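Student Projects > Engineering and Computing > Final Reports

January 4, 2024
By Elvira Llanos

Teaching a task planner to change its mind: the Mondov project report

When I signed up for this project I thought I'd be spending most of my time on robot arms, and I ended up spending most of it on a piece of software that decides what the arms should do next. I'm not complaining! It was the part I knew the least about, and I've come out the other end with a real fondness for it, though there were evenings in June when I'd have told you otherwise.

The planner is called Mondov. It takes a goal, such as "plate in the rack, mug on the stand", and breaks it into small actions that the controller can carry out: approach, grasp, lift, move, place, let go. An earlier group at Stondthorpe had written a version that worked out the full list at the start and then ran through it from top to bottom. If anything moved along the way, it carried on as though it hadn't. My job was to have it check its picture of the table between actions and replan when the two no longer agreed.

Where I started

I spent the first weeks with simple things, because a small block has very few ways to surprise you. The gripper has to come in from above with its fingers open, the planner has to know how much room they need on both sides, and the block has to be where perception says it is. Even a flat piece of wood on a brown mat taught me plenty, mostly about shadows. Our segmentation step (we call it Barska) likes a clean edge, and when an arm leans over an object the edge goes soft and the position estimate begins to wander.

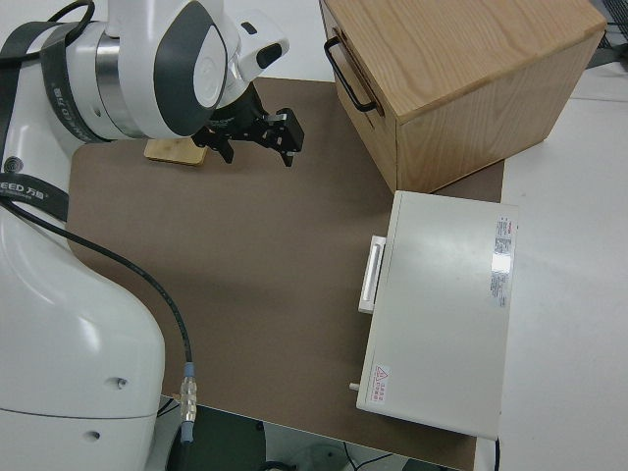 What perception hands to the planner

Barska passes along a list of objects, each with a name, a pose and a confidence score. In the old code the score was thrown away, which seemed a terrible waste to me. I kept it and gave the planner a simple rule: if the score for the next object falls below a threshold, pull the arm back, look again, and only then commit. I set the threshold by hand after a lot of trial and error, and I'd love for somebody to do that properly one day.

The kitchen layout was where this began to pay off. There are plates standing in a wooden rack, a tray with corn on it, mugs on a tree, and a toaster oven at the back, so the planner has to reason about which things are in the way of which other things. A shallow plate lying flat gave me the most grief by far. Its rim is low, it's nearly the same colour all over, and a grasp that's a touch too high closes on nothing at all.
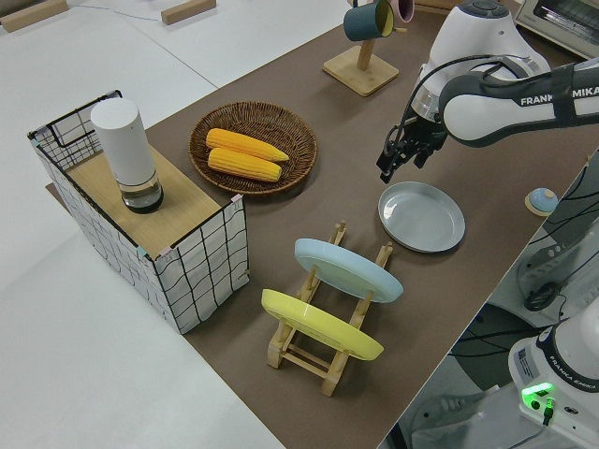
Stondthorpe Robotics Students' Club, Planning and Perception Group

The fix for the plate was to stop treating it as one object with one grasp point. Mondov now keeps a ring of candidate grasps along the rim and scores each one for reach, for clearance from its neighbours, and for how awkward the wrist would be at the end of the move. If the best candidate is ruled out by something nearby, it drops to the next without starting the whole plan over. That sounds like a small change and it took me 22 separate attempts to get it merged, most of them my own fault, as I'd mixed up the table frame and the base frame in two different places.

I also had to think about the second arm. The collision checker, Baumgart, treated it as a fixed lump, which is fine while it's parked and not fine at all once it starts to move. I gave the two arms a shared reservation table, so that each one claims a region before it enters and releases it on the way out. It's a modest sort of scheme, and a bit cautious (the arms can be very polite to each other), but I could follow it in the logs when something went wrong, and that mattered more to me than speed.

Holding something changes the sums as well. Once a plate is in the gripper it has to count as part of the arm for collision checking, rim and all, and Mondov has to forget the old spot on the table where the plate used to be.

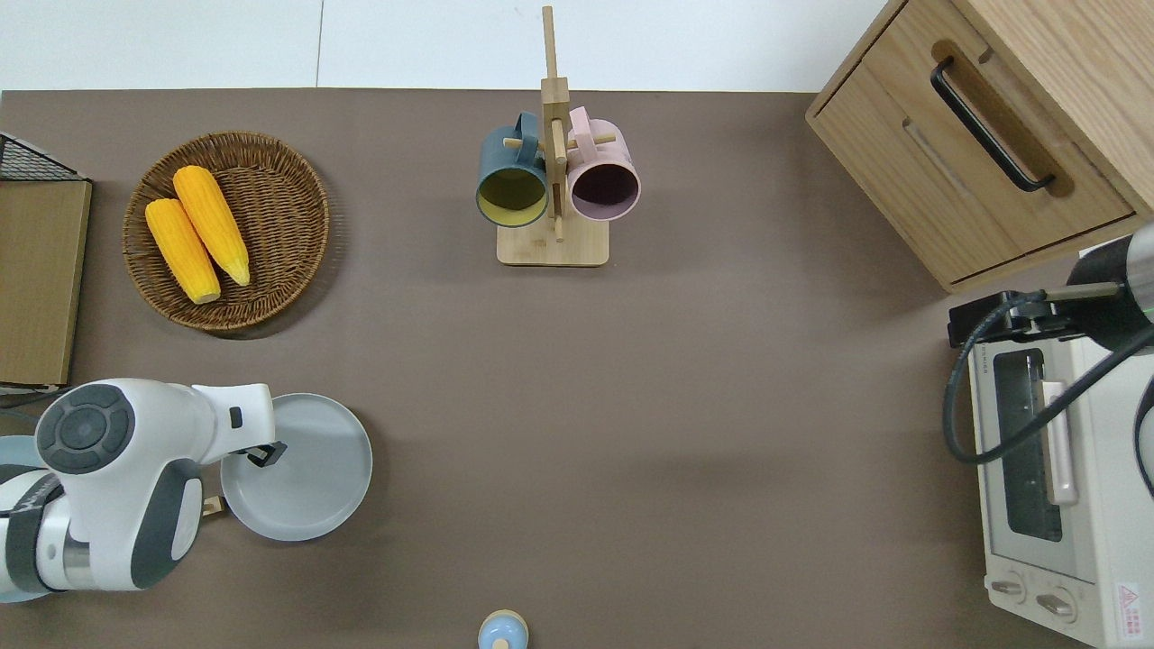 For a while it did only the first of those, so it would steer carefully around a plate it was already carrying. I found that one by replaying a log of 2317 planner events with a cup of tea, and I'm still rather proud of it.

What's left to do

Replanning still takes too long when there are many objects close together. The confidence threshold ought to be learned from logged runs. I'd also like the planner to explain itself in plain words when it gives up, as the current message is just "no plan, code 3", and I wrote it, so I've only myself to blame. The notes for all of this are in the project folder, along with my rather rambling test diary.

Comments (3)

gripperfan: Lovely write-up. Did you try sampling the rim grasps at random instead of using a fixed ring?

Elvira Llanos: I did, early on! It worked, but the logs were much harder to compare from one run to the next, so I went back to the ring.

t_marsh: We had the same base frame mix-up in our group last year. Putting the frame name in every variable helped a lot.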